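Deductibles, or How I Learned to Read Page Four

Every July the Bramwell office sends out renewal packets, and every July the phones start ringing with the same question: "What happens if I raise my deductible?" Fair enough. It's the one number on a homeowners policy that people feel they can push around a little, like the thermostat.

A deductible is the part of a covered loss you pay before the insurance company pays its part. If yours is $1000 and a pipe under the kitchen sink does $3000 worth of damage on a covered claim, you take care of the first thousand and the company takes care of the rest. Simple. If the same pipe does $167 worth of damage, you take care of all of it, and we'd all prefer you did so without calling me at home.

The usual trade is that a higher deductible gets you a lower premium. How much lower depends on the company, the house, the roof, the zip code and, I sometimes suspect, the phase of the moon. One client on Drandoline Road moved hers up a notch last year and saved $60 over twelve months. She asked whether that was good. I said it was a decent dinner, provided no one ordered the crab.

Before you call to change yours, do some arithmetic at the kitchen table. Take what you'd save in a year and see how many years it would take to cover the extra you'd owe on a single claim. If the answer is three or four, it may be worth doing. If the answer is longer than you plan to own the house, leave it alone and go enjoy your evening.

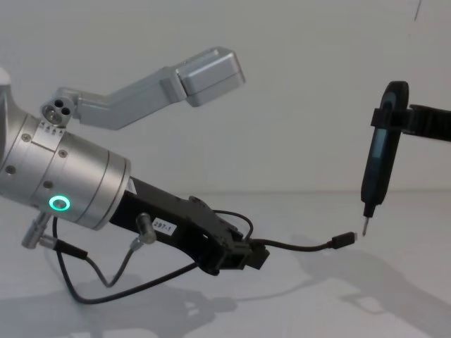 Then there's the part that catches people, which lives on page four of most of the policies we write. Wind and hail often have a deductible of their own, and it's often a percentage. The percentage is not taken from the damage. It's taken from the amount your house is insured for. Two percent sounds like a tip you'd be embarrassed to leave. Two percent of an entire house is a used car.

I've had this conversation in driveways, with shingles on the lawn, and it doesn't go well there. It goes much better in the office, in good weather, with coffee. So please look at page four. If you see a percent sign, get out a calculator and write the dollar amount in the margin in pen. You'll thank yourself, or at least you'll know who to be mad at.

A few other things people ask me:

Does the deductible apply once a year, like health insurance? Usually no. On most homeowners policies it applies to each claim. Two separate leaks in one year, two deductibles.

Does it apply if someone trips on my steps and sues me? Generally the deductible is for damage to your own property, and the liability part of the policy works separately. Fix the steps anyway.

Can I change it in the middle of the term? Often, yes. You can't change it after the tree comes down and have it count for the tree. People do ask.

What if I have a mortgage? Your lender may cap how high you can go. The cap is somewhere in that stack of paper you signed at closing while nodding.

If you'd like me to run the numbers at two or three different deductibles, bring your declarations page by the office. We're upstairs from Zonder Shoe Repair, same stairs as always, still steep. It takes ten minutes if the printer is in a good mood. You can also send the page through the Himance portal, now that we've all been issued new passwords and most of us have already lost them.

Next month: sewer backup coverage. Try to contain yourselves.

Isla Bolger
Bramwell Insurance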